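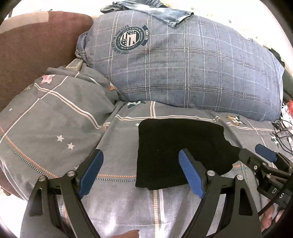

HAMILTON, Ontario, September

Speaker notes: Folding on the Bed
Ott Butkienė, evening session, home skills series
Running time 40 minutes plus questions

Opening slide is up when people walk in. Leave it up. Let them find a chair and get their coats off before starting.

Good evening, everybody, and thank you for coming out! My name is Ott, I fold laundry, and I love folding laundry, and I have been told that this is a peculiar thing to say into a microphone. I'm going to say it anyway. By the end of tonight I would like a few of you to go home and fold something for the pleasure of it - a tea towel, a pillowcase, whatever is nearest.

(Pause. Somebody always laughs at "pleasure". Let them.)

The picture behind me is where most folding really happens in this country, on top of a bed. You've got a plaid sheet with stars on it, a big plaid pillow pushed to the back, a crumpled bit of light-blue denim on top of the pillow waiting its turn, a starry blanket bunched up at the side. And there in the middle, one soft black rectangle, roughly folded. I adore this picture. It looks like my own place on laundry night, and I'd bet it looks like yours.

Ask the room: who folds on the bed? Hands up. Who folds on the couch? Who folds on top of the dryer? Who lives out of the basket? (Put my own hand up for the last one. I did it for years.)

PART ONE - WHY THE BED WORKS

Height. Most beds with a decent mattress come up to a spot where you can kneel on the floor or sit on the edge and reach without stooping. If yours is low, kneel on a cushion. If yours is one of those very tall ones, stand, you lucky thing.

Grip. Cotton sheet under cotton cloth, they hold on to each other a little. Lay a T-shirt on a polished table and the sleeves go skating off. Lay it on a bedsheet and it stays where you put it while you go looking for the other sleeve.

Lines! This is my favourite part and I get carried away, so watch the clock. Look at the sheet on the slide. Plaid. Thin lines of white and orange, some dark ones. That's a cutting mat, folks, and it came with the bed. Put the hem of your shirt along one line and bring the fold over to meet another, and your stack will come out even without a folding board. I own a folding board. It's a Grarnix, it was a gift, and it is holding up a plant.

(If someone asks about fitted sheets now, tell them it's coming.)

PART TWO - THE ROUGH FOLD

Back to the black cloth. I called it roughly folded and I want to stick up for the rough fold for a minute.

People think there are folded things and unfolded things. I work with a halfway stage and I teach it to everyone. First pass, you go through the whole load and get every piece into a rectangle of some sort. Don't smooth it. Don't fuss with corners. Second pass, you pick up each rectangle, give it a shake, and do it properly. The second pass goes like the wind, as you've already found the inside-out ones.

I timed this at home over 50 loads, kitchen timer on the windowsill, and the two-pass way came out ahead by 4 minutes a load on average. My family was very patient with me that season.

DEMO. Tea towels first, then the T-shirt, then the black pillowcase. Narrate the hands:
- Flat, wrong side up.
- Long edges together, and run the palm down once.
- Thirds, from the far end toward you.
- Turn it over so the fold faces front.

Dark cloth deserves its own word. Black on a pale or grey sheet is a joy, you can see every edge. Black on a navy duvet at nine at night and you're folding by feel. If you've got a dark bedspread, throw a light towel down first. Costs nothing. And the light bedding shows you the lint before you put it away.

(Drink some water here. I forgot last time and croaked through the whole second half.)

PART THREE - WHERE EVERYTHING ELSE GOES

Okay, pillows. The beginner's mistake is to clear the bed completely, all the pillows on the floor, and then there's nowhere to put anything. Keep one big one on. Push it to the back like a wall. A good firm pillow at the back of the bed stops the pile sliding down behind the mattress and it gives you a shelf for the awkward stuff.

My awkward shelf is always denim. Denim is bulky, it won't stay in thirds unless you mean it, and it wrecks the rhythm if you meet it between two undershirts. So up it goes on the pillow in a heap and I do all of it at the end. I was so happy to see denim up top on that slide, you have no idea.

Blankets off to the side, last of all. You need both arms and half the bed for a blanket, so wait until the stacks have gone into drawers. If you've got cords on the bed, chargers and so on, shift them first or you'll fold one into a towel. I have done it. I found the end of it in the linen closet.

Kids' bedding: stars, flags, big round emblems, all of that. Fold so the print lands on the front face of the stack. A six-year-old can then pull out the one they want without emptying the shelf. Print to the front, every time.

PART FOUR - THE FITTED SHEET

(Stand up. Get the sheet out of the bag with a bit of drama. They've been waiting.)

Hands inside two corners, right sides together, tuck one corner over the other. Run down the edge, find the third, tuck. Find the fourth, tuck. Now put the whole thing DOWN ON THE BED. Please stop trying to finish it in the air! Lay it flat, fold the elastic edges in until you've made a rectangle, then thirds and thirds again.

Invite two people up. Give them the Tikska sheet, it's the stretchy one and more forgiving. Keep the Genero flannel for anyone who looks confident.

Talk while they work: I helped the Eglītis guest house with their linen room one summer, 300 sheets, and the best folder in the building was a teenager who had never been shown how. She'd just decided the bed was her table. I still do my corners her way.

PART FIVE - QUESTIONS AND BITS I ALWAYS FORGET

Someone will ask about rolling. Rolling is great for suitcases and gym bags. In a drawer I find the rolls come undone when you rummage, but if yours stay put, carry on and enjoy them.

Someone will ask about ironing. I iron about twice a year. Fold it warm from the dryer, press it with the flat of your hand, and put it at the bottom of the stack.

Someone will ask about socks. Socks are a separate talk.

Remember to hand out the practice cloths before people start standing up. Remember to get them back. The basket goes by the door, beside the kettle, and the colour-coded ones belong to the centre.

Last slide is the drawer photo. Leave it on while people chat, and start on the tea towels with whoever wants to stay.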